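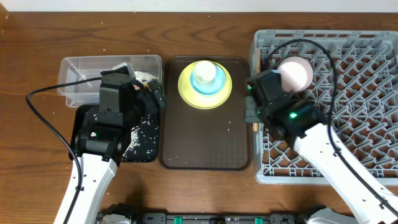
A white cup, a blue dish and a yellow plate stacked on a brown tray.

Review: Voices at the Kitchen Door, the Nutside audio box

Sunday, September 7, 2025

I have a weakness for old monologues. One performer, one chair, maybe a shawl, and suddenly there are six people in the room. So when Nutside put out a boxed set of restored solo recordings by Femar, who toured little theaters with nothing but a trunk and a train schedule, I ordered it the same afternoon. It cost more than I like to admit to my family.

You get 11 discs, a download code and a 209-page book. The set covers the stage pieces, a handful of radio appearances and one long backstage interview that was sitting in the Qudah collection until May. I went straight for the interview (of course I did!) and it's a treat. Femar is funny and a bit cross, keeps correcting the host, and tells a story about a missed cue in Hurkel that goes on for 13 minutes and never really gets to the cue.

The stage pieces take more patience. The first disc is the weakest, and I wish they'd put it later, because the sound is thin and the audience coughs through the whole of "The Landlady's Sister." By disc three things pick up a lot. "Tea for the Inspector" is the one I've played over and over - she does the hostess, the maid, the inspector and a very deaf uncle, and you never once lose track of who's talking. There's a pause before the uncle's last line that made me stop what I was doing and just stand there.

The cleanup is good and mostly light-handed. You still hear some crackle, and that's fine with me. A couple of tracks on disc seven sound over-scrubbed, with the voice going a little watery on the s sounds. Headphones make it worse, so play those on a speaker.

Now the book. Lovely essays, really useful notes on which version of each piece was recorded where, and a chapter on the letters that I'd happily have read at twice the length. But the type is tiny and there's no index. A book this size, full of titles and theaters, and no index! I've been sticking paper flags in mine.

One more grumble. The discs sit in tight cardboard sleeves and you have to pinch them out by the edge, so mine already have fingerprints. The download code worked on the first try, though the track titles came through in capitals and two were swapped.

They only made 430 of the boxed version. If you just want the recordings, the download on its own is a lot cheaper and leaves out nothing you can hear. I'm keeping my box for the letters chapter. Four stars out of five, and start with disc three.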